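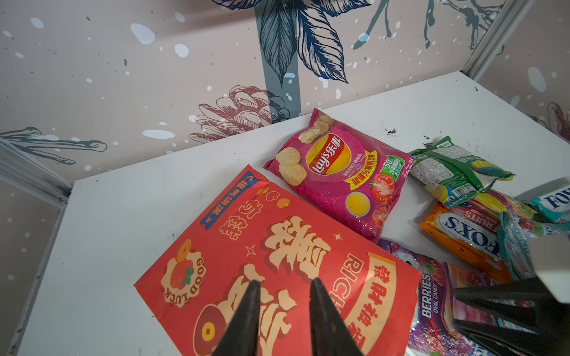

Snacks & Pantry > Imports and Trades

Shelf check: what should I open first?

marrowbone_jo
Okay, snack people, I need help! This is the current state of my little snack shelf and I am so happy with it I keep walking past just to look. The red package with "GOOD LUCK" and "RICH" on it is the star, obviously. I don't read Chinese, so I bought it on looks alone, and I'd buy it again tomorrow. The gold coin with the square hole got me. Then the pink Lay's with the tomato slices, and the green and white one, which I have already lost track of. What do I open first? Movie night is coming up and there are four of us.

tinpan_alley
Lay's. Easy. I would eat tomato chips over any other flavor for the rest of my life. They're a little sweet and a little tangy and they make regular ketchup chips taste like a dare. I went through a whole carton last November and I regret nothing!

Orsolya Lakatos
Second vote for the chips, but open the red one the same night and put it in the middle of the table. My rule is that anything with luck printed on it has to be shared. (I made up the rule. It's still a good rule.)

pepperell
Going to disagree with both of you. Keep the red one sealed. That design looks seasonal to me, with the coins and the good luck badge, and you may not find the same one again. I have a box of wrappers and unopened packs from every trip to the import aisle and the lucky ones are my favorites by a mile.

tinpan_alley
pepperell, it's food!! It's for eating!

pepperell
It's food with beautiful lettering on it. I can hold two ideas at once. Eat the chips, save the red.

marrowbone_jo
You're both making sense and it's not helping. What do we think the little cartoon shapes are on the red one? I've been saying beans but they could be coins too. My sister says coins.

dovetail45
Could go either way for me. Beans would be a nice hint about what's inside, but I wouldn't bet on it from the drawing. There should be an ingredients panel on the back, so flip it over and run a translation app on that. I do this at the store all the time and it works fine on flat paper packs, a lot worse on shiny chip bags.

Orsolya Lakatos
While you're at it, can you do the green badge on the Lay's? I see "-50" and then small print. Is that a discount or something about the recipe?

dovetail45
I'd like to know too. Could be 50 percent less of something. I can't make out the small characters well enough to say.

quillback
Not to be that person, but are those crumbs at the back by the wall? Small dark ones. I'd wipe the shelf down before anything else goes in. I had ants in a snack cabinet once and lost the lot.

marrowbone_jo
Ha, fair. I'll get a damp cloth in there tonight.

quillback
And dry it well after! Paper packs sitting on a damp shelf go soft at the corners. I keep mine standing up in a shoebox now — paper ones in front, chip bags behind — and it has made me weirdly proud of a cabinet.

tinpan_alley
I'm firmly in the pile camp. A pile feels like treasure. Standing them up feels like filing.

pepperell
Filing is wonderful and I won't hear a word against it.

Orsolya Lakatos
Nobody has said a thing about the green one. It looks pretty crumpled, Jo. Is there still something in it?

marrowbone_jo
I need to check! It has that colorful picture down at one end that I love, so even if it's just the wrapper now, I'm keeping it.

pepperell
I have never been more proud of anyone on this board.

marrowbone_jo
Okay, decision. Chips on movie night, poured into the big bowl. Red one goes to a vote at the table, and I'll post the translation once I've had the app on it. If it's beans I owe my sister a soda — no wait, she owes me.

dovetail45
Please report back on the "-50" as well!

Contact the moderators | © 2020 Lendham Snack Board | Back to top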